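The pine table at Kindenard

Welcome to my small gallery. I collect things made from pine, and this page is for the table in the back room at Kindenard, near Drorkport. I like it for its knots and its long grain lines. The wood is pale, and in daylight it becomes a little pink.

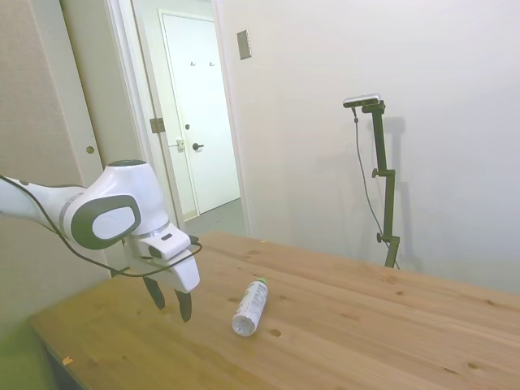
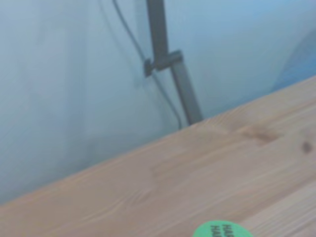 The light pine table top. A white bottle with a green cap lies on it in the first picture, and the second shows the grain and a small dark knot near the edge.

The bottle picture also has the round hole in the table top, a little to the right of the bottle. I bought the table with this hole and I decided to keep it. My neighbor offered me a wooden plug, but I think the hole belongs to the table now.

Through the open door you look down the hallway to the other white door, with the black handle and two small coat hooks near the top. I painted the hallway trim in November and it took 3 coats. The round brass knob on the near door is older than the paint – I cleaned it with vinegar and a soft cloth.

In the second picture I like most the place where the grain becomes darker and curls. When I oil the table I go along the lines, never across them, and I wait 12 hours before I put anything on it. The oil is from the Mulcahy shop on the harbor road. One can was enough for the top and the legs, with some left for the shelf at Kitell, which will have its own page when I finish sanding it.

© Kindenard Pine Pages | Contact | Back to top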